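Product reviews | Furniture and fittings

The Lerkora Oil-Finished Meeting Table: a review for managers of halls and shared premises

Reviewed by Theophilus Ankrah for the Namwood Community Buildings Service
14 March 2026

Purpose of this review

The Namwood Community Buildings Service advises the managers of village halls, day centres, libraries and similar premises on the purchase and upkeep of furniture. Members have asked us on several occasions whether a solid wood table is a sensible choice for a room which is let to many different users, or whether a coated board top remains the safer purchase. The Lerkora meeting table is the model most often named in those enquiries, and it is the subject of this report.

The table was bought by the Service at the full retail price and was placed in the ground floor meeting room at Namwood. Neither the maker nor any retailer was told that a review was planned. It has been used for board meetings, a weekly sewing group, children's craft sessions and a number of private hirings, some of which included hot food.

Delivery and assembly

The table is delivered in two cartons, one holding the top and the other the legs, the rails and the fixings. The carton with the top is heavy and should be carried by two people. Managers of premises with a narrow stair or a tight turn in the entrance passage should measure before ordering, as the top cannot be divided. Delivery to the door is included in the price. Delivery to an upper floor is charged separately and must be requested when the order is placed.

Assembly took our staff a little over an hour. The instructions are printed on a single folded sheet and are clear as far as the sixth step, at which point the drawing shows the long rail facing the wrong way. Irén Pintér, who put the table together for us, fitted the rail as drawn, found that the bolt holes did not meet and turned it round. We have written to Lerkora on this point and have received a courteous reply, though the sheet supplied with a second order in February was unchanged.

All bolts are tightened with the key supplied. They should be checked again after the first month of use. On our table two of the eight leg bolts had by then worked slightly loose, and a small amount of side movement could be felt when a person leaned on the end. Once tightened, they have given no further trouble.

Dimensions and seating

The top is 2000 mm long. Lerkora describes the table as suitable for eight persons, and this is accurate for a meeting at which papers are laid out. Ten can be seated for a meal if the chairs at the corners are narrow. The legs are set well in from the ends, so that a person using a wheelchair may sit at either end with sufficient room for the knees. We consider this one of the best features of the design and wish that more makers would follow it.

The space beneath the long rail is less generous. Andor Kun, who is tall and attended most of the meetings held at the table, reported that he could not cross his legs without touching it. Chairs with arms will pass beneath the top but not beneath the rail, and therefore cannot be pushed fully in.

The finish

The surface is sealed at the factory with an oil and wax mixture. It is smooth to the hand, without the hard, glassy feel of a varnished top. It also requires more attention than varnish, and managers should be plain with themselves about whether that attention will be given.

In ordinary use the finish performed well. Tea and coffee left standing for the length of a meeting could be wiped away without a mark. Red wine, left overnight after a private hiring, produced a faint ring which became fainter after oiling but has not entirely gone. Felt pen was removed with soapy water where it was dealt with on the day, and proved stubborn where it was not. A hot serving dish set down without a mat left a pale patch the size of a saucer. Lerkora advises that mats be used at all times, and we agree.

Scratches are the more serious matter. The wood is softer than we had expected and takes a dent from a dropped stapler or the foot of a sewing machine. Such marks may be sanded and oiled again, a repair that a coated board top does not allow. Katalin Boros, who leads the sewing group, has since placed a felt sheet under each machine, and no further dents have been noted at that end of the table.

Cleaning and care

The maker supplies a small tin of maintenance oil with each table. One tin is enough for a single full treatment of the top. Further tins may be bought from Lerkora, or a comparable oil may be had from Trirnov at a lower price. We have used both on separate halves of the top and can see no difference between them.

For daily cleaning we recommend a soft cloth, lightly dampened, followed by a second cloth to dry. Scouring pads, bleach and spray polishes containing silicone should not be used. Looped microfibre is suitable, provided that it is clean and free of grit, and towels of this type are washed at a low temperature without fabric softener. Cloths used for oiling should be kept apart from those used for daily cleaning. They must never be put away in a heap, as oily cloths can heat up and catch fire without any flame being brought near them. Lay them flat out of doors until fully dry and hard before disposal.
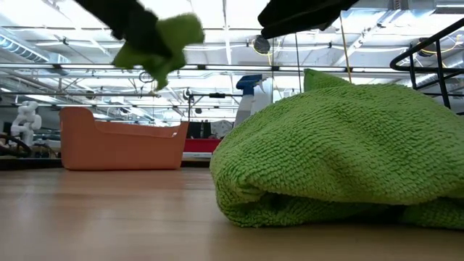
Bright green towelling and cloth at the wooden table top.

The full treatment should be carried out twice a year, or three times where the table is in daily use. The room will be out of service for one day on each occasion, and bookings should be arranged with this in mind. Our colleague Béla Boros suggests oiling in the late afternoon, wiping off the surplus after a quarter of an hour and leaving the windows open where this is safe – by the following morning the surface can be touched, although it should not be covered with a cloth until the evening.

Comparison with other tables

Two other tables were considered. The Pintér Hall Table, whose name has no connection with our colleague, has a coated board top on a folding steel frame. It is lighter, may be stored upright and asks for nothing beyond wiping. Its edges, however, had begun to chip after a single season at one of our member halls, and the exposed board swells if it becomes wet. The Trirnov Refectory Table is made of solid wood with a varnished top. It resists spills better than the Lerkora and costs more, and when the varnish does fail the whole top must be stripped.

For a room which must be cleared several times a week, the Pintér remains the practical choice. The Lerkora is not a folding table and should not be dragged. Where furniture stays in place, we prefer it to both of the others.

Guarantee and spare parts

The frame is guaranteed for five years and the top for two. The guarantee on the top does not cover stains, heat marks or cracks caused by placing the table close to a radiator. Legs, rails and bolts may be ordered singly. A replacement leg ordered by the Service arrived in 17 days and matched the others in colour, apart from the slight darkening that comes with age.

Recommendation

The Lerkora Oil-Finished Meeting Table is recommended for meeting rooms, libraries and day centres in which one named person is responsible for its care. It is not recommended for halls let without supervision, or for rooms used mainly for painting and clay work. Members intending to buy more than one table should ask Lerkora for a written quotation, as the price is reduced on orders of three or more.

Members who already own this table are invited to send us their observations, in particular on the condition of the finish after the second year.

Related reviews
Stacking chairs for small halls
Trirnov Refectory Table: report after one year
Floor protectors and felt pads compared
Choosing a lockable store cupboard
Folding screens for shared rooms

Sign up to the Namwood newsletter for new reviews and notices to members. You may unsubscribe at any time.

This website uses cookies to remember your settings. Accept | Manage preferences

Contact us | Accessibility | © Namwood Community Buildings Service | Back to top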